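The Wetdale Label

The job was a label for a jar of pickled beets, and Ute Brinkmann had been working on it for 8 days.

Wetdale wanted the name set in a circle around a drawing of a beet. They also wanted it to look old. They had sent her a scan of a seed packet and a note that said "like this but ours." The note did not say what "ours" was. She had asked, and they had sent the seed packet again.

She opened the file and looked at the circle. The type ran along the top from the W at nine o'clock to the E at three. The bottom half said PICKLED BEETS, flipped so it read left to right. The trouble was the gap between the T and the D. On a straight line it was fine. On the curve the T leaned away and left a hole, and every time she closed the hole the D looked as if it had been pushed.

She kerned it by hand. She printed it at full size, trimmed it, wrapped it around a jar and set the jar on the windowsill. Then she went and made coffee and came back and looked at it from the door.

WET DALE, it said.

Her phone rang at ten. It was Afiq Pelupessy from Keltari, the print shop. He wanted to know if the file was coming.

"It's coming," Ute said.

"You said that in August."

"That was the chutney."

"The chutney was late too," Afiq said. He didn't sound angry. He had a press slot open until 5 and after that he had a run of wine labels for Altıntaş, who paid on time and never changed anything.

"How many are they printing?" she asked.

"2,235."

"That's an odd number."

"It's how many jars they have."

She thought about the jars. She had pictured them in a warehouse on pallets, but Wetdale was two sisters and a brother-in-law with a kitchen behind the feed store. The jars were probably on a shelf in the kitchen. They probably already had beets in them.

After she hung up she tried the other typeface. She had bought the license for Brosis two years ago for a job that fell through, $699 for the family, and had used it once since then, on a birthday card for her mother. It was a wide face with short serifs. The T had a narrow arm. She set the name in it, put it on the circle, and left the spacing alone.

The hole was smaller. She added a little tracking to the whole line, so that the other letters opened up to match, and the hole went away. Now the name was too long. It came down past three o'clock and nearly touched the S in BEETS. She made the circle bigger. Then the beet looked small, so she made the beet bigger, and the leaves ran into the W.

She cut one leaf off the beet.

It took four seconds. She sat with her hand on the mouse. The beet had two leaves now and the one on the left curved up under the W and followed it. She turned off the guides and zoomed out until the label was the size of a coin.

She exported the proof, sent it to the older sister, and copied Afiq. Then she cleared the paper trimmings off the desk and washed the coffee cup. She ate a sandwich standing up. She did not look at the file again, having learned that much - if she looked, she would move something.
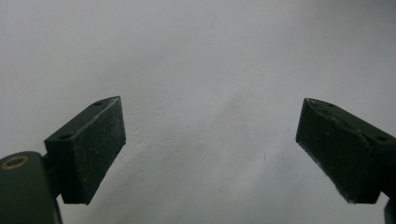
The older sister wrote back a little after two that the lettering was good, and so was the beet, but her husband wanted to know why it had only two leaves, and could the name go around the bottom and PICKLED BEETS around the top?

Ute read it twice. She typed a long answer about reading order and how people look at a shelf. She deleted it and typed a shorter one. She deleted that too and swapped the two lines of type, to see.

With the name on the bottom the letters bent the other way. The T and the D leaned toward each other and their serifs met. PICKLED BEETS went over the top and the leaf ran straight into the C.

She took a screenshot and sent it without a comment.

The phone rang at three-thirty.

"Put it back," the sister said. "Can he have the leaf, though?"

Ute looked at the clock, and then at the empty space on the right of the beet, under the A.

"A small one," she said, and picked up the pen tool.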